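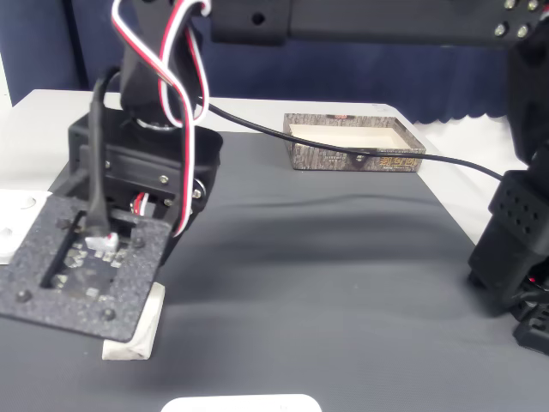
A small white block standing on a grey work surface, under a black arm.

Gutham Community Workshop — progress report to the Jalleck Fund
15th July

Second report of the grant year. Apologies for the note form, want to get it to you before the panel papers go out.

Where we are

Repair mornings running as planned. Saturday sessions full most weeks, the midweek one slower to get going. 28 people on the regular list now, up from 14 when we last wrote. Most come from the Briggs estate, which was the point of the bid, but a fair few from the villages as well and we haven't turned them away.

What comes through the door: lamps, toasters, kettles, a lot of vacuum cleaners. Sewing machines more than we expected. Clothes and zips did well in spring and have dropped off since. Garden tools picking up now the weather is better. We still say no to microwaves and anything gas, sign is up by the door and on the booking form.

Sewing bench

Moved to the window side. Better light, and away from the sawdust. Two machines donated, one needs a new belt and is waiting on the part. The hemming class ran four weeks and people asked for it again so it goes back on in the autumn. Would like to do curtains too but the cutting table is too short — we push two together and put up with the gap.

Tool library

Behind. The shelving came late and then was the wrong depth, so went back. Right ones are up now. Labelling half done. Lending has started for hand tools only; power tools have to wait for the electrical testing, booked but not yet done. The old card system works fine and we have dropped the idea of software for this year. If you need that line of the budget formally changed please say and I'll send the form.

Late returns not bad. A wallpaper steamer has gone missing for good I think. A text the day before seems to do the trick.

Building

Roof leak over the back store fixed by the landlord, finally. Some cardboard stock spoiled, nothing from the grant. Heating quote from Wukitz came in well over what we had put by, so we've asked them to price the main room alone and leave the store and the corridor. Answer expected this month. Needs to be settled before November or we lose the mornings to the cold like last year, when people kept coats on and went home early.

The ramp is done. Handrail on the left side only so far, right side to follow, the bracket supplied didnt fit the brickwork.

Money

Underspent by £800 on materials, mostly because the tool testing has not been billed. We'd like to carry it over and put it towards the heating if that is allowed under the terms. Everything else within the lines you agreed. Room hire income steady. Donations tin does better since we put it next to the tea. Full sheet attached seperately.

Problems

Opening up. Only two sets of keys and both holders away the same week in June, so one session was cancelled at short notice and people were understandably cross. Third set being cut.

Parking, same as ever. The bus change has made it worse for anyone coming from the far side of Gutham, the later bus gets in after we start. We may shift the Saturday start by half an hour, asking people first.

Booking form still lets people pick a full session. Workaround is a phone call, not ideal.

Next quarter

Testing done and power tools out on loan.
Handrail.
Decision on heating.
Hemming class again, curtains if we can sort a table.
Short survey for the regulars, on paper, to go with the year end report.

Can host a visit any Saturday except the bank holiday one. Let us know numbers for the tea.

Workshop coordinator, Gutham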